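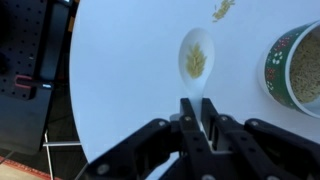 Is the Lenlow sign list complete enough for readers outside the project to use?

The main list can be used now for reading the notebooks of the Robichaud collection, but the section on joined signs is still in draft and should not be cited until it has been checked.

Lenlow Shorthand Sign List
Progress Report to the Bellano Fund
Submitted by Sheena MacRitchie, Project Lead, Okville Library
13 Jan 2025

Purpose of the grant

The Bellano Fund awarded support to Okville Library for a printed and online list of the signs used in Lenlow shorthand, a local system taught in evening classes in Okville and used mainly by clerks and court reporters. No full manual of the system is known to survive. The notebooks in the Robichaud collection are the chief source, together with a short set of teaching sheets that gives the basic strokes and very few examples of whole words.

Work completed in this period

The list now contains 111 signs. Each entry gives the sign in a redrawn form, its sound value or word value, a reference to the notebook page where the clearest instance is found, and a note on any variant. Entries are ordered by the direction of the first stroke, then by length, so that a reader who does not know the sound value can still find the sign.

The redrawing was done from scans at a fixed size. Line weight proved to be a difficulty. Lenlow writers were taught to mark voiced consonants with a heavier stroke, as in several better known systems, but pencil wear has made the difference hard to judge in many of the notebooks. Where weight cannot be established from the page, the entry gives both readings and the reader is referred to context. This practice was agreed at the start of the work and has been kept to throughout.

Word signs have been separated from sound signs. The teaching sheets treat them together, and the earlier card index at the library followed the sheets. In use, the word signs behave differently: they sit on the ruled line whatever the vowel, and they are never joined to a following stroke. The card index has been corrected to match.

Work in hand

Joined signs are being drafted. These are combinations in which the end of one stroke is bent or shortened to meet the next, and the result often resembles a separate sign. The draft has 50 combinations, all taken from the court notebooks. They have been compared with the typed transcripts where a transcript exists. The household and business notebooks have not yet been searched for the same forms, and it is likely that some readings will change when they are.

Place names remain a particular concern. Writers seem to have shortened the names of streets and townships according to personal habit, and the same outline can stand for different places in different hands. These outlines will be listed in an appendix under the name of the writer and kept out of the main sequence.

Changes to the plan

Two changes are reported for the Fund's approval. The first is that the online list will show signs as drawings and will not use a font. Trials with a font gave poor results at small sizes, where the heavy and light strokes could not be told apart. The second is that the index of English words will be printed at the back of the volume, and the separate booklet described in the application will not be produced. Neither change affects the total amount requested.

Budget

Spending on scanning is complete and came in under the sum allowed. Spending on redrawing is slightly above the sum allowed, owing to the additional variants recorded for the vowel marks. We ask that the balance on scanning be moved to redrawing. A statement of accounts is attached separately, in the form the Fund requires.

Matters outstanding

Permission to reproduce pages from two of the notebooks has not been received. Both were placed in the Robichaud collection on loan, and the lender's written consent is needed before any page can appear in print. A letter has been sent and a reply is awaited. If consent is refused, the entries concerned will keep their page references and the sample pages will be taken from elsewhere in the collection.

Next steps

The joined signs will be checked against the business notebooks, and the draft section will then be sent to the Fund's reader for comment. The introduction, which covers the history of the classes and the rules for vowel position, is to be delivered in March. Printing quotations will be requested once the page count is settled.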